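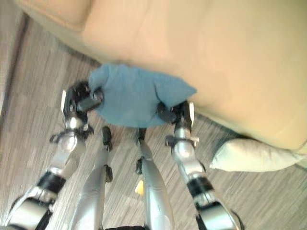

*Cushion work at the Tarnach open day, Clalley.*

"People expect me to say it's ready," said the engineer in charge. "It isn't." I had driven 180 miles to Clalley to hear the opposite, so that helped. Rivadeneira, the firm behind the project, wants robots tidying living rooms.

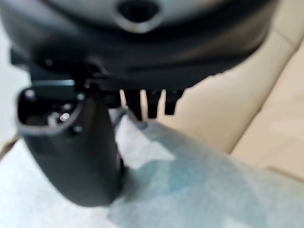

Does it work without an operator?

Some of the time, and the firm won't say how much.

I asked what a household would pay. "Less than a car," she said -- which car, she left open. The trial budget covers up to 500 hours, and she called that thin.
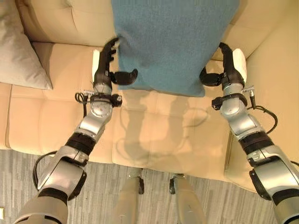 She was just as frank about fabric. "A box keeps its shape. A towel has a new one every time you touch it." Then why start with sofas? "Because that's what people told us they hate doing." I have never met anyone who hates it enough to buy a machine. 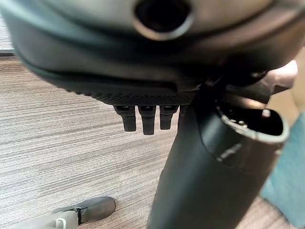

Jastis, the partner that handles sales, talks of 200 homes by February. I read her that line from the brochure. She looked at it for a while. "I'd have written a smaller number," she said.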